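Skukby Club Teaches Two Arms to Set a Table

Thursday, April 5, 2018

The robotics club at Skukby Technical College meets four evenings a week this term, up from two. Its members are getting ready for the Banedum Student Challenge in October, where each team has to have its robots lay out dishes on a table from a plan handed over that same morning. The team that places the most pieces correctly in the time allowed goes through to the final.

"People hear 'set the table' and they think it's a beginner task," says Sanaa Filali, a second-year student and the team captain. "I thought so too. I told my parents we would be done by Christmas."

The club works with two arms that the college bought for its automation course. Filali shares the work with Nipon Sombatkul, who writes most of the motion code, and Wai-kit Tai, who is in charge of the gripper and everything attached to it. Their adviser is Armelle Lecomte, an instructor who has taught the automation course for six years.

Lecomte made one rule at the start of the year. Before the students could write any code that moved an arm by itself, they had to move it by hand from the pendant until they could pick up a cup and put it down without knocking anything over.

"They complained," she says. "It took three weeks. But when you have jogged an arm one joint at a time, you start to see why it takes the path it takes. Then when the program does something strange, you have an idea where to look."

Sombatkul admits he was one of the ones who complained. He had written simulation code in high school and wanted to get started. "In simulation the cup is always where you said it was," he says. "The first time I ran my code on the real arm, it closed the gripper next to the cup. Very smoothly. It was a nice motion, it just had no cup in it."

The error came from the way the team had measured the table. They had taken one corner as a starting point and worked out every other position from there, so a small mistake in the angle grew larger toward the far end. Tai suggested dividing the surface into cells with tape and teaching the arm a point in each one.

"It's not elegant," Tai says. "Nipon didn't like it. He wanted one calibration and then math for the rest. But I said, let's get something that works and then you can do your math."

They laid brown paper first so that the tape would not leave glue on the tabletop, then put down blue tape in both directions. It took most of a Saturday -- longer than it should have, according to Filali, who pulled up one whole row after it came out crooked. When they were done, the plan for a place setting could be written as a short list: this dish, this cell.
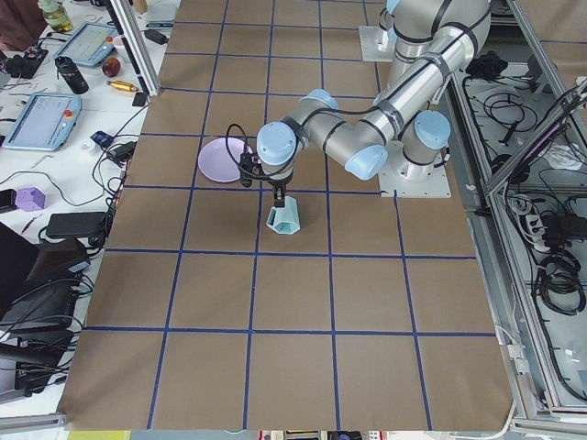 The dishes have caused their own trouble. Plates are harder than cups, Tai says, because a plate lies flat and a two-finger gripper has very little to take hold of. The team tried coming in at a slant to catch the rim, and for a while it worked on one plate and failed on every other. Cups can be lifted straight up, but the ones with flat sides have to be gripped on the flats. If the fingers close on two corners, the cup turns as it leaves the table.

"You see it twist and you know it's going to land wrong," Filali says. "And you still have to wait for it to finish."

The team keeps a log of every attempt. By the end of March it had 3,205 entries, most of them typed in by Filali. Each one gives the dish, the cell, who was running the arm and whether the piece ended up where it should. In the fall, fewer than half did. Over the last 600 attempts, the team missed 40.

Lecomte looks at the log more than she looks at the code. "A student will tell you it works, and what they mean is that it worked just now," she says. "The log doesn't have that problem."

Using both arms together is the part that remains. So far the students run one while the other stays parked, and at the Banedum event that would cost them too much time. Sombatkul is writing a program that gives each arm its own cells and makes it ask before it enters a shared one. He calls it Kwan. It handles simple plans but stops completely on some of the longer ones, with each arm waiting for the other.

I-hsuan Tseng, who captained the club two years ago and now works as a test engineer at Aselel, comes back once a month to go over their progress. Her team finished seventh at Banedum.

"We spent all our time on speed," Tseng says. "Then we got there and the tables were a little higher than ours, and we lost the whole first hour. So I ask them boring questions. How long does it take you to set up from nothing? Who does it if Wai-kit is sick?"

The team timed itself last month. Setup from nothing took an hour and ten minutes -- Filali wants it under thirty. They will try again after spring break, with Tai sitting out.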